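Using old fizzy drink bottles as drip waterers for tomatoes

Posted by Simone Amaral in Growing Food
4 replies hidden, 3 shown. Sort by: oldest

I have 7 tomato plants in large pots along a south-facing wall and I'm going away in August. My neighbour can come by once or twice but I don't want to ask her to water every evening. I've read that you can push an upside-down plastic bottle into the compost and it will let the water out slowly. I tried it with one and it was empty by lunchtime.

Should the cap be on or off? How many holes, and how big? The pots are 30 litre ones from Fetmont and the compost is ordinary multi-purpose with a bit of grit. I don't want to buy a timer system, as the outside tap is on the other side of the house.

Thanks in advance.

Rogério Sampaio
Member, 195 posts

Cap on. If you leave it off the water just runs out as fast as the compost will take it, and that's what you've had happen.

What I do is this. Cut the base off the bottle, but leave it attached by a couple of centimetres so it works as a lid. This keeps leaves and slugs out and slows down evaporation. Then make two small holes in the cap with a hot needle. Don't use a drill bit unless it's a very fine one. Bury the bottle neck down, about a third of its length, and fill it from the top.

Water the pot thoroughly first. Dry compost will pull the whole lot out of the bottle in an hour or two, and a lot of it ends up running down the inside of the pot and out of the bottom. If the compost is already damp the bottle empties much more slowly.

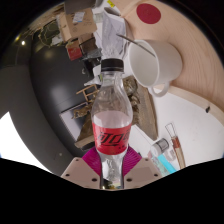 Take the label off before you bury it or it will come away in the soil in bits and you'll be picking them out next spring. Warm water and washing-up liquid gets most of the glue off. Rinse the inside as well. Any sugar left in there brings ants, and once they have found a pot they stay.

Thin water bottles are not much good for this. They buckle when you push them in. Bottles made for fizzy drinks are stiffer and will last two or three summers. I use the biggest I can get for tomatoes and the half-litre ones for peppers and basil.

Test one before you go. Fill it at breakfast and look at it at teatime. If it has all gone, put on a new cap with one hole. If it hasn't moved, the hole is probably blocked with compost. A scrap of old tights over the cap sorts that out.

Jucélia Bragança
Member, 76 posts

I agree with most of this but it won't cover a fortnight on its own. A tomato in full fruit in August can get through a couple of litres on a hot day, so one bottle per pot is a top-up at best. You'll need your neighbour every two days, or a second bottle in each pot, or both.

Things that helped me last year:

Move the pots into shade for the time you're away. They will sulk a bit but they won't die.
Stand them close together.
Mulch the top with straw or bark.
Pick everything that has started to colour before you leave.

Also watch out for blossom end rot when you get back. It comes from uneven watering and the bottles do run dry without you noticing. The affected fruit can go in the compost bin and the later ones are usually fine.

I tried the Javow clay spikes as well and didn't get on with them. Two cracked.

Shadi Geagea
Member, 92 posts

just get a big saucer under each one and fill it up, works for me. never bothered with bottles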